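Segundo Restrepo
11/18/22

A thread on wallpaper, which I have now been reading about since June, when all I wanted was something cheerful for a powder room the size of a phone booth.

First thing you learn: the sample is a liar. A square of roses taped to the wall looks like a nice idea. Three walls of roses looks like you've been shrunk and put in a gift bag.

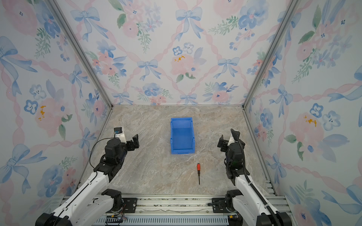 Bows, roses, ribbon lattice, three sides. Marble pattern underfoot.

I say this as a man who likes a bow. I grew up in a house in Morngate where my grandmother papered the inside of the closets. The linen closet had parrots. Nobody got to see the parrots except the towels.

Second thing: pattern repeat. The store tells you how many rolls you need. The store is assuming your walls are square and you can cut straight. I bought 4 rolls, then 2 more, and the 2 more came from a different batch and are very slightly pinker.

Can you see the difference? My wife says no. My wife says this without looking up.

Total so far: $359, not counting the paste, or the second bucket of paste, or the sandwich I ate in the parking lot afterward.

Third thing: floors. Everyone picks the walls first and then finds out the floor has opinions. Stone patterns are popular because they supposedly go with everything, and also because they hide crumbs. They do not hide rust.
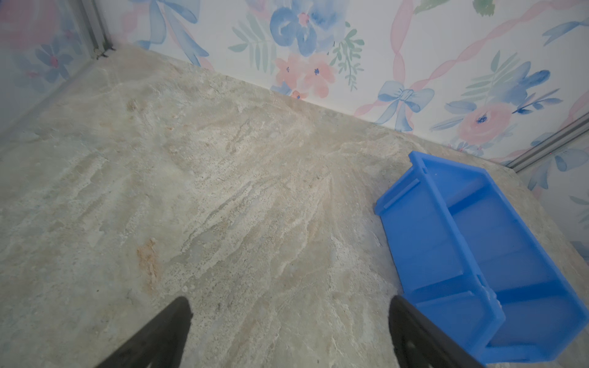

Pale stone pattern with a rust-orange stain on the left.

The man at the tile counter in Wiltencombe told me to look at a floor sample lying flat, at home, at night, with the bad bulb on. Best decorating advice I've had and it cost me nothing. I then ignored it and bought the one I liked in the store.

People who hang paper for a living start in the least noticeable corner, so the bad seam lands where you won't look. I started opposite the toilet. Guests will have time to study it.

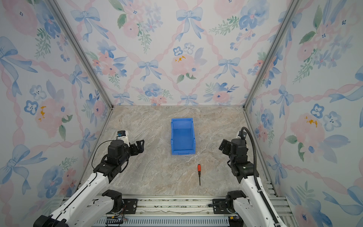

Anyway, ribbon lattices. Diagonals are brutal. With stripes you only have to be right in one direction. With a lattice, any drift at the top turns into a crooked diamond by the baseboard, and your eye goes straight to it forever.

Next month is the hallway. I'm thinking paint. I've said that before.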